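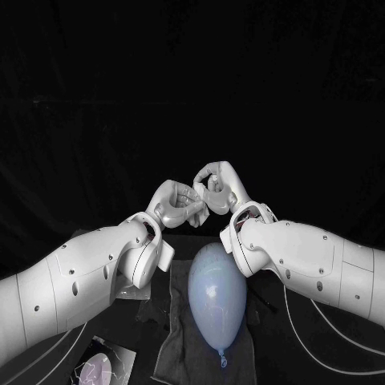 Goston Lab Wiki > Notebooks > Teleop > Bimanual, deformables
Search this notebook Go Advanced
Last updated 24/03/2023

Balloon and cloth, continued

Goal for this block: get enough clean two-arm demonstrations to retrain the Somex policy with soft contact in both hands. Rigid objects are at 1,168 accepted episodes in the shared set. Soft objects were at 111 before this block, most of those folded napkins from November, and a napkin does not push back.

Setup
Dark towel flat in the middle of the table, balloon on the towel, knot toward the robot's body at reset. Black curtain behind. Both arms at the usual shoulder height. Left and right hand gains loaded from the Kushwaha profile, then left thumb stiffness lowered by 30 percent. Right hand unchanged. No force feedback on the operator side except the vibration cue, threshold left at default.

Small balloons only. The large ones wrap past the fingertips and the hand tracker starts guessing.

Cloth part
Operator takes the cloth in the left hand first, thumb against curled fingers, then brings the right index and thumb in from above. Both hands hold before anything else moves. Going in with both hands at once gave a collision stop on the wrist cuffs twice, so the left-first order is now in the script. The handoff pause is annoying to perform but should be kept. Segmenter needs a still section to find the boundary, and trimming by hand afterward takes longer than the demo.

If the cloth twists during the second grasp, keep recording. Twisted grasps are fine for training. Dropped ones go in the reject folder with a note.

Balloon part
Left hand over the top, right hand on the side. Tried opposed palms earlier and the balloon rolled forward out of the grip whenever the two arms were out of step. With the left on top the roll is mostly blocked and the right can be corrected late.

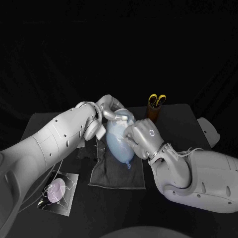

Two-hand hold, left on the top end, right on the flank. Dimpling under the left fingers is what to look for.

Operator notes for this hold:
- Close the left until the surface dimples, then stop. More squeeze sends the balloon down and out.
- Right hand comes in slowly with the thumb low.
- Move both arms together at the elbow. Wrist-only motion shears the contact and the latex squeaks before it slips.
- Open the right first on release.

Latency
Command to motion felt worse on the right than on the left. Checked the log: the right arm stream was going through the Grekberg bridge and the left was direct. Moved the right to direct as well. Have not re-measured. Episodes recorded through the bridge are tagged "br" and should be kept out of the timing comparison – they are still usable for grasp shape.

Labeling
Current labels are "hold" and "lift" and they don't cover the stretch where both hands are on the balloon but one is carrying nearly all of the load. Adding "support" for the non-carrying hand. Old episodes do not need relabeling yet.

Open
Tracker loses the right thumb when it tucks low. Might be the glove calibration, might be occlusion from the operator's own palm. Run the calibration pose again before the next session and compare.
Cable slack on the left needs checking through full reach.
Ask for a second towel of the same gray. Changing the background mid-set is not worth it.
Partly deflated balloon as a separate condition? Contact is very different – do not mix into this set.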